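Projeto Rakena: avaliação do kit de garra manual Cindora
Relatório de progresso para a Fundação Rulow, segundo período

1. Situação geral

O segundo período do projeto terminou em abril e as atividades previstas estão feitas, com uma exceção que explico no ponto 4. Continuamos a avaliar o kit Cindora, fornecido pela empresa Horkach, para a recolha de demonstrações de manipulação de roupa em casas habitadas. Como foi combinado com a Fundação, a avaliação diz respeito ao kit completo: a garra, a câmara, o programa de transferência dos dados e o apoio técnico que o fornecedor presta depois da compra.

Temos duas garras em serviço. A primeira é a mesma do período anterior. A segunda chegou mais tarde do que estava escrito no contrato, e por este motivo as sessões com dois operadores começaram só na segunda metade do período.

Neste período gravámos cerca de 300 demonstrações utilizáveis. Considero utilizável uma gravação em que a trajetória foi reconstruída sem interrupção e em que os dedos da garra ficam visíveis do início até ao fim. As outras gravações estão guardadas, mas não entram nos resultados.

2. Trabalho com roupa sobre a cama

No pedido de financiamento escrevemos que as tarefas seriam feitas sobre uma mesa. Depois das primeiras sessões passámos uma parte delas para a cama, porque é lá que muitas pessoas dobram a roupa. A mudança tem um custo. Sobre a mesa o operador sente bem quando os dedos tocam na superfície; sobre o colchão a superfície cede, e o operador aprende a parar pelo que vê. As aberturas da garra antes do contacto são também maiores, e algumas pessoas mantêm-na aberta muito tempo antes de decidir onde pegar.

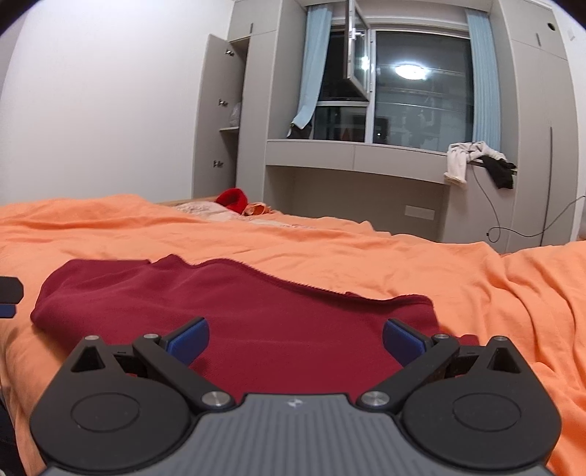

Folke Ljungberg, que leu o rascunho deste ponto, pediu que ficasse registada a sua reserva: na opinião dele, uma superfície mole torna as demonstrações mais difíceis de comparar entre casas, e a Rakena deveria manter pelo menos uma tarefa sobre mesa em cada visita, mesmo se isto reduzir o total gravado. Acrescentou que a Horkach faz os seus próprios ensaios sobre bancada e que, sem esta tarefa comum, qualquer queixa nossa seria difícil de discutir com eles.

Aceitei a proposta. A partir do próximo período, cada visita começa com a dobragem de uma toalha sobre mesa, e só depois passamos para o quarto. O protocolo corrigido vai em anexo.

3. Observações sobre o produto

A montagem é simples e o manual em inglês é claro. A tradução portuguesa do manual tem erros nos nomes das peças, e enviei uma lista ao fornecedor. O peso é aceitável para sessões curtas; em sessões longas três operadores falaram de cansaço no pulso, e por isso introduzimos uma pausa obrigatória entre tarefas.

O programa de transferência é a parte mais fraca. Quando o cartão está quase cheio, a gravação para sem aviso sonoro — o operador continua a trabalhar e só descobre a falha depois. A Horkach reconheceu o problema e prometeu uma versão nova, mas não indicou data.
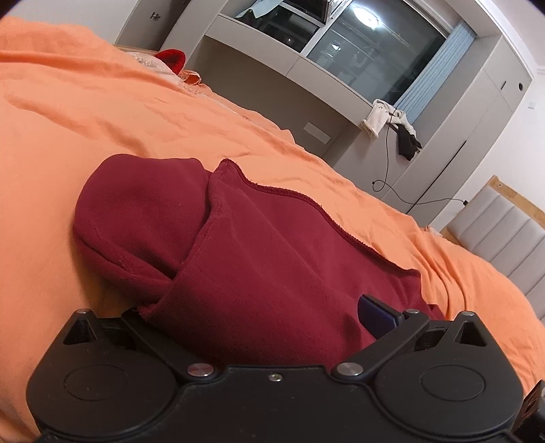 A força de fecho merece um parágrafo próprio. O gatilho do Cindora transmite pouca resistência, e os operadores novos têm tendência para apertar mais do que é preciso. Com camisas isto quase não se nota. Com malha grossa, o tecido junta-se em pregas entre os dois dedos, como na peça bordô sobre o lençol cor de laranja, e deixa de se distinguir quantas camadas estão presas. Quando há uma parte dobrada sobre outra e a borda da costura fica à vista, como ali, recomendamos usar esta borda como referência para a pega. A instrução foi acrescentada à formação dos operadores, e vou comparar as gravações de antes e de depois no próximo relatório.

O apoio técnico respondeu sempre com cortesia. O tempo de resposta foi muito variável, entre o mesmo dia e quatro semanas para uma peça de substituição.

4. Desvio em relação ao plano

Não realizámos o ensaio de desgaste dos dedos. Era necessário um conjunto novo para a comparação, e este conjunto é a peça que demorou as quatro semanas. O ensaio passa para o início do próximo período e não altera o orçamento.

5. Próximos passos e pedido à Fundação

Vamos continuar as visitas com a tarefa comum sobre mesa, instalar a nova versão do programa assim que for publicada e concluir o ensaio de desgaste. Peço autorização para transferir o saldo da rubrica de viagens para a rubrica de consumíveis, onde faltam cartões de memória e dedos de reserva. O valor e a justificação estão na folha de despesas. Gostaria de receber a resposta antes da próxima encomenda à Horkach, que está preparada e espera só esta decisão.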